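Print this page
E-mail this page

Keeping One Gripper Honest: Speaker Notes

Slot is right after lunch. Speak up. Skip the slide with the company history unless the clicker jams on it.

OPENING

Good afternoon. The program says I will be talking about "sustaining manipulation assets." I did not write that. I will be talking about two fingers, the pads glued to them, and the table they work over.

The cell is called Skeva. It has one arm, one parallel gripper, a small camera by the wrist and a white table. It picks up everyday things and puts them down again, all day, and my job is to see that it can do the same tomorrow. If you came for the part about learning and models, the Flores people are on after the break and they have much nicer slides. (Wait for the laugh. If there is no laugh, move on quickly.)

Most of what goes wrong with Skeva goes wrong in the last inch. The arm is a fine piece of engineering and it has needed very little from me. The controller needs a restart now and then, and so do I. But the pads touch everything, and they get treated like the soles of a pair of shoes: people look at them when their feet are wet.

SECTION 1 - THE PADS

Start with the question I get asked most: how often do you change them? The answer I used to give was "on schedule." The schedule was a sticky note and the sticky note fell off in August.

What I do now is look. Before the first run I open the gripper all the way, bring up the wrist camera, and look at both inner faces. Then I get down with a flashlight and look again, as the camera flatters one side and is cruel to the other depending on where the lights are.

Three things to look for, and these are on the handout:

- Texture. If the grid pattern still has edges you can feel with a fingernail, fine. If your nail slides, order a pad.
- Color. A patchy pad is telling you something, though it may only be telling you it is dirty. Clean it first, then judge it.
- Lift. Push sideways with your thumb along the rim. Any give at all and the glue is done.

Pause on the picture. Let them look at the two pads before saying anything.
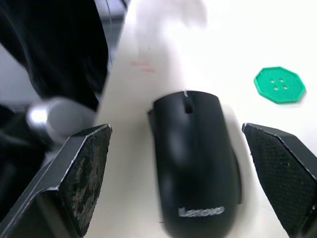

Page last changed: August, 4:10 p.m.

Ask the room which pad they would change. Everyone will say the left one, the blotchy one. Good. Then ask whether they would change the right one at the same time. This splits a room nicely, and I have seen it go on through a coffee break.

My view is that pads are bought in pairs and should be changed in pairs. The right one there still has its diamond pattern, nice and even, and it hurts to peel off a pad in that state. I keep the good ones in a tin. I have never once used a pad from the tin. But if you put a fresh pad across from a tired one, the grip is uneven, and a smooth rounded shell like that mouse has will find the weaker side and turn toward it. Then somebody spends an afternoon on the force setting.

I was that somebody. I raised the force, the turning got better, and we all felt clever until we tried a paper cup.

SECTION 2 - CHANGING A PAD

Go slowly here. People take notes in this part and hate being rushed.

Stop the cell properly. Not paused: stopped, with the key out and in your pocket. The arm should be parked high enough that you can get at the fingers without kneeling. We had it parked low for a long time and I have the knees to prove it.

Take the fingers off. You can change a pad with the finger still on the gripper, and you can also cut your own hair. Two screws each on ours. Mark left and right on the back with a paint pen before they leave the gripper. They look the same on the bench and they are not quite the same, and you will find that out when the tips no longer meet.

Peel the old pad from the back end toward the tip. Warm it with a hair dryer if it fights you. Get every bit of the old glue off with alcohol and a plastic scraper. A metal scraper is faster, and leaves a groove that the next pad will show you forever.

Dry fit the new one. Check that it sits flat all the way up to the point. Then glue, clamp lightly, and go away. I say six hours. The tube says less than that. The tube has never met our cell.

When the fingers go back on, snug both screws before you tighten either. Close the gripper on nothing and hold a sheet of paper up behind it. If you see light at the top and none at the bottom, the finger is tilted. Loosen and start over. Swearing is optional but traditional.

SECTION 3 - AFTER THE CHANGE

New pads are thicker than old pads. This sounds too dull to say out loud, and it has cost us more time than anything else in this talk. The gripper thinks it is closed when it is still a hair open, or it stops early and reports an object that is not there. Ours once carried thin air across the table with great care and set it down.

So: reset the closed position every time. On Skeva it is a menu item called Zokisier, which came with the software from Zokel and which I can only assume made sense to whoever typed it. Run it with the fingers empty. Write the number in the log, by hand, with the date. If the number jumps a lot from the last one, something is on crooked.

Then run the test picks. We do 27 of them, a number that I inherited and have never been brave enough to change. Mix the shapes. I like to have something big and slippery with a curve to it, and something flat that barely stands up off the table. A mouse and a big plastic button make a good pair. The mouse tests whether the pads share the load. The button tests whether the tips come down level, and it will make a liar out of a crooked finger right away.

(If asked about pass marks: a drop is a fail. A pick that twists in the grip and still arrives is a fail too, and yes, people argue.)

SECTION 4 - THE TABLE AND THE LIGHT

Short section. Cut it if running late.

White tables show everything, which I put down as a complaint for a long time and now count as a feature. Wipe ours at the end of each shift with a damp cloth. Marks build up. A small pinkish smudge is nothing to you or me, but it gives the camera one more thing to have opinions about, and it never goes away by itself. Tape leaves residue, pens leave ink. If you need to mark a spot, mark it, do your work, and clean it up before you go home.

On light: bright and even is what you want on the objects, but keep an eye on the far side of the table, where white can wash out until the edge of a pale object is anyone's guess. I turned down one lamp. It took a minute, after a long meeting about buying a new camera.

Cables: anything that runs along the arm should be checked at full reach and at full twist, both. A cable that is fine in the parked position has told you only that it likes being parked. Look for shiny spots where it rubs. Move the tie a little each time you do the pads, so that the same spot does not take all of the wear.

SECTION 5 - THE LOG

They will be sleepy by now. Hold up the actual notebook.

It is paper. There was a spreadsheet, and it was beautiful, and it was on a laptop in another room. The notebook hangs on a string by the stop button. Each entry has what was done, which finger, the closed number, and how the test picks went. The best entries are the rude ones. "Left pad looks like a bad banana" told me more than "wear observed" ever did.

Read out one or two if there is time. Not the one about the coffee.

QUESTIONS I EXPECT

Why not buy harder pads? We tried. They last very well and they do not hold anything.

Can the camera spot the wear by itself? Probably, and some 3 people a year offer to build it for me. Until one of them comes back, I have the flashlight.

Do you clean between runs? Alcohol wipe at the start of the day and again after lunch. Let it dry before the first pick. Never use the lemon cleaner from the kitchen, it leaves a film and the whole cell smells like a hotel lobby.

What spares should we keep? Two pairs of pads, one spare set of fingers, a box of the right screws. Put the screws in a jar with a lid. Ask me afterward about the jar without a lid.

Handouts are by the door. Take the clicker back to the front desk, they charge for it.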